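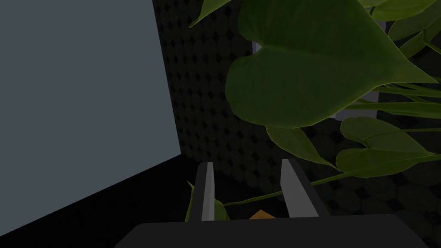
October 30, 2018

Working rules for the Pinheiro rooms, second pass. The first pass was written for bare tabletops and doesn't hold up in furnished rooms with plants in them. Notes below are in the order I worked through them. Numbers refer to the rule list in the shared folder, draft B.

**Setup**

- Sim build: Lilow, current branch, default contact settings
- Controller: Drosadari two-arm, position mode
- Checker: Cledix, run offline on the logs
- Views: wrist and body, both logged for every run
- Room: white low table, long brown couch, potted plant on the table

Wrist view and body view are reviewed together from now on. Draft A allowed sign-off on the body view only. With foliage near the wrist, the body view can look clear while the wrist view is mostly leaf. Reviewer opens the wrist view first.

**Rule 2, keep-out volumes**

Draft A put one box around each object that isn't the target. For a plant this gives a box that is mostly air. The planner then refuses poses that are fine, and people switch the box off to get their run through. Found the box disabled in two configs, with no comment in either.

Change: split the plant. Pot and stand get a hard box with 40 mm margin. Foliage gets a soft volume fitted to the leaf mesh. Entering the soft volume is logged and slows the arm to the approach limit. It doesn't stop the run. Touching the pot or stand stops the run.

Stems are a problem. A long thin stem is too narrow for the collision mesh at the default resolution and drops out of it. It still renders, so the reviewer sees a stem next to a finger and the log says nothing. Until the mesh is fixed, a stem within reach of the fingers is treated as contact not measured. The entry in the contact column is NM. Don't enter 0.

**Rule 3, stopping distance**

Re-ran the stop test at the approach limit: 243 runs, arm commanded to stop on soft volume entry. All stopped inside the 40 mm margin of the hard box. Same test at the transfer limit was not done. The margin is therefore valid for approach speed only, and the config has to say so. Added a field for it.

Timestep matters here. At the coarse step the stop is registered one tick late and the overshoot is whatever the arm covers in that tick. Rule text now reads "fine step for any run inside a soft volume." Costs run time. Accepted.

**Rule 5, what counts as a clean run**

Draft A: target reached, no hard contact. Too loose. Proposed text:

> A run is clean when the target is reached, no hard contact is logged, every soft volume entry is listed with its duration, and the target is identifiable in at least one view at the time of closing.

The last clause will be argued over. A small item down between the fingers can have most of its body hidden behind the palm in the wrist view. If the body view doesn't resolve it either, the identity of the object rests on the sim state alone. That's acceptable for debugging. For anything that goes into a results table I want it visible in one of the views. Sim state can be quoted as support.

Cledix can't check this clause. It reads logs and has no access to the renders. Manual item on the sign-off sheet.

**Rule 6, two arms at one table** 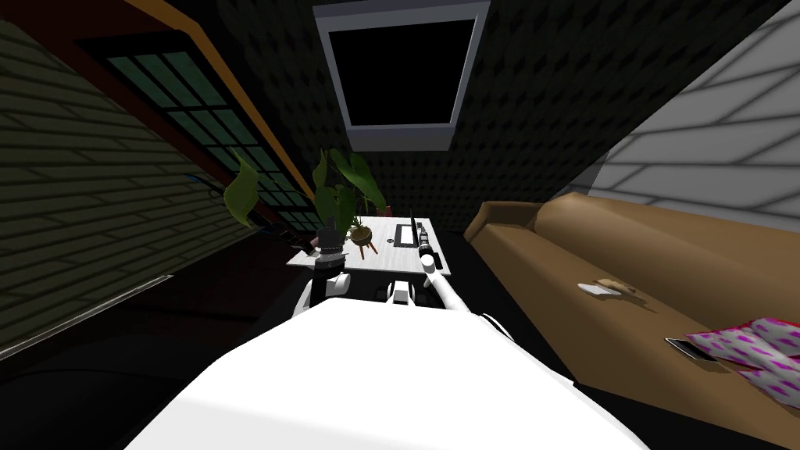

*Body view, Pinheiro room. Left gripper over the left edge of the table, right gripper over the right part of the top, potted plant between them.*

The table is small for two arms. Draft A had no rule for sharing it. Added:

1. Each arm has a home zone, left or right of the table centerline.
2. Crossing the centerline needs a claim. The other arm holds until the claim is released.
3. A fixed object near the centerline belongs to neither zone. Its soft volume is active for both arms.
4. Objects already on the table are listed in the run header with their zone. The dark item by the left edge and the black rectangular one on the right were missing from the header in this config. Fixed.

Item 2 as written can lock up if both arms claim in the same tick. Drosadari resolves ties by arm index, so left always wins. Fine for now, but written down, as it will bias any timing comparison between arms.

Checked the hold behavior separately. Holding arm drifts slightly under gravity compensation when the claim lasts a long time. Timeout set to 3,000 ms, after which the run is aborted and marked as a claim fault. The old config had no timeout.

**Rule 8, lighting and dark surfaces**

Floor in this room renders nearly black and the back wall is dark as well. Dark gray fingers against that background have little contrast in the wrist view. The light pads help. Two options:

- Raise ambient light for review renders only
- Leave the lighting and add an outline pass for the gripper

Prefer the second. Changing the lighting for review means the reviewer isn't looking at what the policy was given. Whatever is chosen, the original render is kept with the run. No overwriting.

**Rule 9, objects off the table**

Things on the couch are out of scope for the task but inside the reach envelope of the right arm at full extension. They get hard boxes like everything else. Soft objects such as cushions are simulated as rigid in this build, so contact forces against them mean nothing. Force column is left blank for those and the contact is still logged.

**Checker**

Ran Cledix over 100 old logs with draft B rules. It rejected every log from before April for the missing timestep field. That's correct behavior, but it hides any other faults in the same file. Asked for a mode that reports all faults per log and doesn't quit at the first one. Until that exists, older logs are not to be quoted as passing or failing draft B.

**Open**

- Stop test at transfer limit
- Stem mesh at higher resolution, check what it does to the tick rate
- Tie-break on simultaneous claims: alternate, or random with logged seed
- Outline pass: confirm it doesn't write into the logged views
- Rule 7 (tool changes) not touched today. Draft A text stands.
- Sign-off sheet needs a line for "identifiable in view," with wrist/body to circle

Draft B saved next to draft A. Don't delete A, three configs still point to it.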